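Talk notes, Sunday arvo session, 2.30 start. Keep to 20 min!!

Opening. Thank Niloufar Shahbazi for the intro. Don't do the airport joke again.

Main point up front: the Dolis strait deal is sold as a fisheries treaty. Read the annexes. Patrol rights, port access, who gets to board whose boats. Fish get four pages.

Background, go quick, most of the room knows it
- Mandale and Idomstead have argued over the outer reef since the old lease ran out
- both sides say they want talks, both keep sending boats
- 1,611 boardings or stops logged by the Idomstead coast service last year. Mandale disputes the figure, won't publish its own

Why now? Election in Mandale in May. Government there needs a win it can show the northern ports. Idomstead's goverment needs the fuel depot. Neither will say so out loud.

Pause here, drink water

Outside powers. Careful with tone, two embassy people in the room. Big neighbours say they back "any peaceful settlement". Fine. Then look at what they fund. Radar, hulls, training. Hardly any money for the joint court, which has 107 cases waiting and one full-time registrar. (say registrar slowly, I always trip on it)

People who live there. 4,000 on the Rahimi islands, most with family on both sides. Not consulted, unless you count one town hall with 400 chairs and a no-questions rule. Read the Esperanza Achterberg line from her column: "We were told we'd been heard before we had spoken." 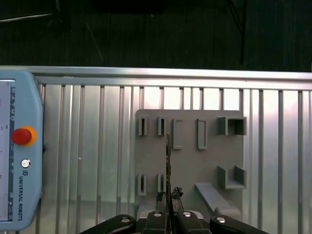
What I'd ask for, in order
1. publish the annexes in full, both languages
2. islands get a seat, with a vote, not observer status
3. fund the court before the patrol boats
4. review after two years, and either side can trigger it

Expected pushback: "you're naive about deterence". Answer: patrols can stay, I'm asking who they answer to. Right now it's a joint command that reports to two defence ministers and no parliament.

If short on time skip the fuel depot, go straight to the asks.

Questions. Repeat each one into the mic, back row couldn't hear last time. If the lease comes up, clause nine, printout is in the blue folder.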